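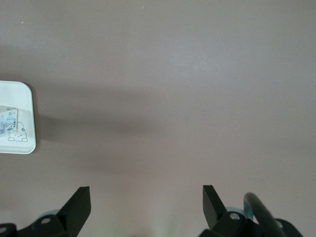

Robot trial on the tray packing bench, anyone else had one of these?

kelpie_shift
Packing floor at Plurlow, Jonport site. We've had a robot arm on one of the benches since August. It takes small cartons off a tray and puts them in the outer. Management says it's there to "take the repetitive work off people". So far what it's taken off us is the good bench near the roller door. Has anybody been through this and come out with the same hours?

tinsnips
Same hours, yes. Same job, no. We got two at the Vaver warehouse and I went from packing to standing beside one clearing faults. My shoulder's better, I'll give it that. My brain's gone to porridge.

kelpie_shift
That's what I'm worried about. They've already got someone squaring up cartons so it can grab them. How is that less repetitive than packing the bloody things?

Bench4Boss
Bit harsh. I'm a leading hand and I've watched up to 21 people a year rotate through a line like that because it wrecks their wrists. If a machine does the picking and a person does the thinking, I'm for it.

tinsnips
What thinking though? Mine flashes orange, I move a carton, I press green. My pay grade has "operator" in it now and the rate hasn't budged.

Bench4Boss
Then that's a classification issue and you should take it to your delegate. Doesn't mean the arm is the problem.

orchard_rd
What sort of numbers is it doing, kelpie?

kelpie_shift
They put a sheet up in the tearoom. 361 cartons for the shift, big smiley face next to it. Any of us would do that before smoko. And the sheet leaves out the 2 people on the bench with it.

orchard_rd
Yeah but that's early days. Ours was hopeless for months and then it wasn't. I'd be asking what happens when it gets quick, while they still need you lot to teach it.

Bench4Boss
Agree with that. Get it in writing now — training, rates, who gets redeployed and where.

kelpie_shift
We asked. The answer was a slide with the Hämmerli integration bloke's logo on it and the words "upskilling pathway". I put my hand up and asked what the pathway was and got told it would be communicated.

tinsnips
Ha. Ours was communicated too. It was 3 online modules and one of them was about lifting with your knees.

orchard_rd
Not saying trust them. I'm saying the casuals went first at our place and everyone permanent was too busy laughing at the robot to notice. Are yours still getting called in?

kelpie_shift
Fewer this month, now you mention it. They reckon it's seasonal. I'll ask at the toolbox meeting and post what they say.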